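Waltano Flat: A Month of Tidying, in Pictures

I have read a lot of tidying advice in my time and believed perhaps a tenth of it. Most of it assumes a house with a spare room to shove things into. So when Orvokki Aaltonen asked if I would try the Zasance method in the flat and put the results up, I said yes, on the condition that I could say what I thought.

For anyone who has missed it, Zasance is a printed booklet of 144 pages. It tells you to go through your home one "station" at a time, starting with the surfaces, then the floor, then whatever is behind a door. You are meant to do 6 stations a week. You are also meant to light a candle before you begin, and I didn't.

I should say that I paid for the booklet myself and that Orvokki, who thinks very highly of it, has read this page and disagrees with a good deal of it.

What I doubted from the start

The booklet claims that a bedroom takes less time than a kitchen. Whoever wrote that has a very plain bedroom. Ours collects everything – books, cables, mugs, the post, odd socks that belong to no one in the building. The kitchen at least has the decency to keep its mess in cupboards.

It also claims that you will "feel the room breathe". I opened the window and it felt like a room with the window open.

Then there is the matter of equipment. The back pages recommend a set of matching boxes, a label holder, a brush for skirting boards and another brush for cleaning the first brush. Jouko Lindqvist bought the lot and says he has used the boxes. I used carrier bags and an old shoebox, and I can't see that his shelves are any better than mine.

The booklet is right about one thing, and I'll give it credit. It says to deal with rubbish before you fold, sort or wipe anything. I had always done it the other way round, making the bed nicely and then finding I had to put things down on it again. Rubbish first is quicker. You could print that on a postcard and save yourself the other 143 pages.

What it says about bins is more doubtful. You are told to carry one large sack from room to room. I tried this in April and spent the afternoon dragging a sack past door frames, with the bottom scraping along the floor. A small bin with a bag in it, set down next to the job, does the same work and doesn't catch on the handles.

The pictures

Orvokki wanted one for every station. I told her that no one on earth wants to look at the inside of my airing cupboard, and we settled on the bedroom.

Station: the bed and the floor beside it
Used tissues on the orange blanket, and the lined bin standing by the bed. Still to sort: the pink patterned blanket bunched up on one side and the light pink cloth on the floor.
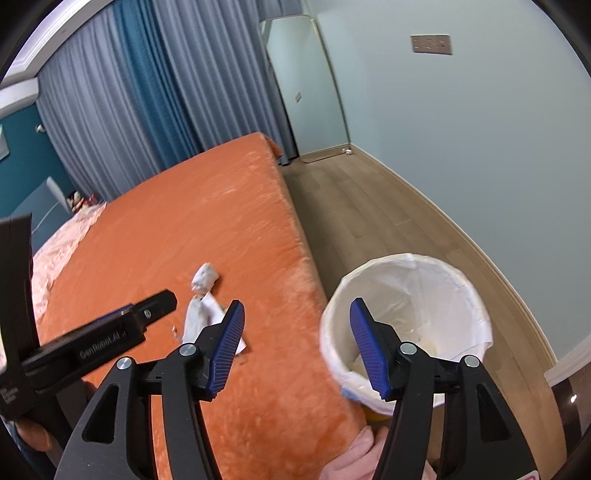

Notes on the bedroom station

Soft blankets are the enemy of quick tidying. Anything small and papery clings to the pile, and shaking the blanket out only moves the bits to the floorboards. Pick them off by hand first. The booklet suggests a "light upward sweep with the palm", and you are welcome to try it.

Bag liners should be folded well over the rim or they slide down at the first bit of weight. The Iko ones I buy are a decent size for a bedroom bin. Jouko swears by the Eskola ones, which cost more and look the same to me.

Would I carry on with it? I'll keep doing the rubbish first, and I'll keep the small bin. The weekly timetable I have dropped already. Orvokki says I gave up too early and that the wardrobe station is where it all comes together. She has offered to lend me her label holder, and I have asked her to hang on to it for now.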